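Cullen Bay Buoy Program: Your Questions Answered

Every September we get a fresh batch of emails from boaters, teachers and curious neighbors, and many of them ask the same good things. We've gathered our answers on one page, and we'll keep adding to it as new questions come in.

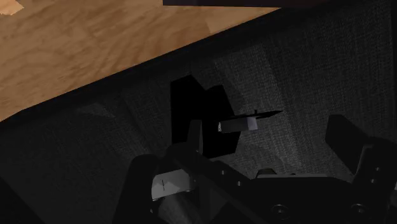
What do the buoys measure?

All of them record water temperature, salinity, wave height and wind. The one we call Pina, out past the channel, also measures dissolved oxygen near the bottom, and that makes her very popular with the crab folks!

How often do the readings come in?

Twice an hour, if everything is behaving. Each buoy sends its numbers to shore by cell signal, and they show up on the data page a few minutes later. If the signal drops, the buoy holds on to its readings and sends them all when it reconnects, so a gap you saw in the morning may well be filled in by lunch.

Why does the wave height sometimes look wrong?

Usually it's a boat wake, or a very large ship going by. We run an automatic check that flags odd readings in yellow, and then Asuka Ishida, our data manager, goes through the flagged ones by hand. She's quick, but she does like her vacations – so please be patient with us if a strange spike sits there for a few days.

Can I tie up to a buoy, or fish near one?

Please don't tie up, even for a minute. The mooring lines are built to hold the buoy and nothing else. Fishing nearby is fine, and we know the fish like it there, but we ask you to stay 400 feet away so hooks and anchors don't catch the sensor cable.

I found a piece of equipment on the beach. What should I do?

First of all, thank you for picking it up (or for thinking about it)! Look for the Vustuteck label and the serial number, and call the office number printed underneath. Leave the housing closed, as there are batteries inside. We give a $100 reward for any sensor returned in one piece.

Who pays for all this?

The Van der Linden Fund covers the moorings and the service boat. Day-to-day costs come from members, and last year's spring appeal brought in $3,926, which went toward a new set of batteries and a much-needed coat of bottom paint.

Can my class visit?

We'd love that. The workshop holds up to 31 people, counting the grown-ups, and a visit takes most of a morning. Send us a note with your grade level and a couple of dates that would suit you. Requests for the fall are due by 7th September, and spring visits can be booked any time after that.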